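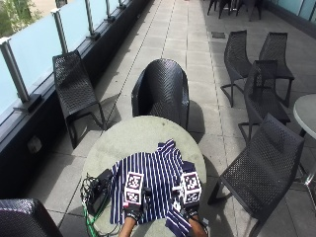
露台圆桌上的条纹衣服和两只手套

手套这套东西我用了一段时间，把设置和保养的顺序记下来，下次换人接手可以照着做。型号我们内部叫 Plosen，软件那边是 Enix，两边的版本要对上。2 月升级过一次，旧的标定文件全部作废，我重做了一遍。

先说标记块。手背上的黑白码必须贴平，四个角都不能翘。我拿塑料卡片刮一遍，再用手指按边。贴歪一点，软件照样能认出来，位姿却会偏，叠衣服时左右手的距离就不对。换过标记以后要重新标定，偷懒沿用旧文件的，后面的数据都得扔。

绑带从手腕那一端开始收，收到握拳时标记不晃为止。Tamás Antal 手比我小，他用的时候内侧垫一层薄海绵。

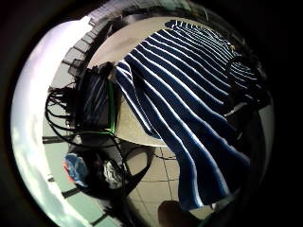 接下来是手持夹爪上的鱼眼镜头。镜头擦净后先空录一小段，回放看边缘有没有糊。视野是圆的，外面一圈黑，圆里头弯得厉害属于正常，像这里地砖的缝都成了弧线，不用去调。要留意的是亮的那一侧，左边几乎白成一片，曝光若是跟着它走，深蓝的布就会沉下去。我把曝光锁死，对着布面测，白的地方由它过曝。线也顺便理一下，垂在桌沿外面的那些最容易被膝盖带到，我一般在桌腿上绕一圈，用魔术贴扎住。

夹爪本身要查的不多。指尖的软垫磨亮了就换，两边一起换，只换一边会夹偏。导轨每周擦一次，干布就行，别上油，油会沾到布料上。编码器的零位在闭合状态下清，清完开合几次，看读数能不能回来。我上次清完回不来，差了 4 个单位，拆开发现是一小团线头卡在滑块后面。 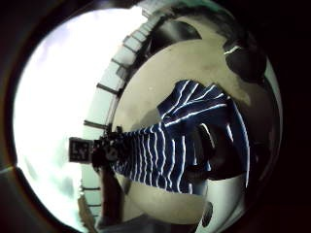 线头用镊子夹出来，再用气吹从后往前吹，装回去读数就正常了。螺丝有 2 颗，长短不同，长的在靠手柄一侧，装反了会顶到里面的排线。我装反过，排线压出一道印，还好没断。Imre Szénási 后来在长螺丝旁边点了一点白漆，省事多了。

固定机位那台最省心，只查两件事：支架有没有松，时间戳有没有漂。时间戳我用拍手对，三路画面都找到两手碰上的那一帧，在 Enix 里填偏移。到现在一共存了 1,244 段，其中早先有一批忘了拍手，只能靠夹爪闭合的时刻去凑，对得很勉强。 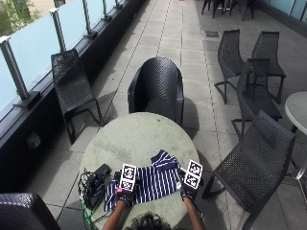
文／Vörös 露台笔记　分类：设备维护

收工的顺序也写一下。先停录，再断手套，最后关控制端。反过来做的话，最后一段文件没有结尾，要用修复脚本跑一遍，每段大约 4 分钟。手套摘下来翻面晾着，别直接塞箱子，里面有汗，传感器的触点会发绿。触点发绿就用棉签蘸酒精擦，擦完等干透再通电。

户外做还有一个麻烦是影子。太阳低的时候，人和椅子的影子会拖到桌边，标记一半亮一半暗，识别率往下掉。我现在开录前先把手放在衣服两侧停几秒，看两只手的码是不是都稳定认到，认不到就把桌子挪半步。

备件在 Jundanance 的灰盒子里，软垫和标记贴纸分开放。贴纸快用完了，我下单的时候再更新这一篇。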